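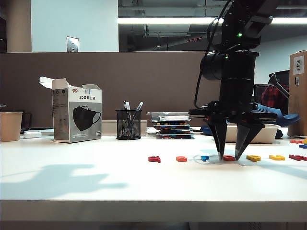 To: Early Learning Materials list
From: Anežka Štěpánek, Prarnomstead Learning Center
Date: August 22, 2020
Subject: Re: Foam letters, sorting before the new term

Dear colleagues,

Thank you to Laine Kalniņš for the inquiry, which is quoted below. The center has agreed on the following arrangement.

Foam letters are to be laid out flat on a clear desk and checked against the alphabet sheet before they are returned to storage. Please sort by letter and disregard color, as the replacement pieces do not always match the originals. Torn or bitten pieces should be set aside for Bohumila Dvořáček, who will place a single order in January.

Pens and markers remain in the holder at the back of the desk. Cups should be removed before sorting begins. Small letters must not be stored in open boxes of any kind.

Rooms 2 and 6 have not yet returned their checklists and are asked to do so.

Regards,
Anežka Štěpánek

Laine Kalniņš wrote:
> Dear all,
> We hold 200 foam letters across our rooms, and 11 were recorded
> as missing at the last check. Could the center confirm whether
> sets should be sorted by color or by letter? Staff have been
> doing both, and the sets are now mixed. I would also be grateful
> to know who is handling replacements.
> With thanks,
> Laine Kalniņš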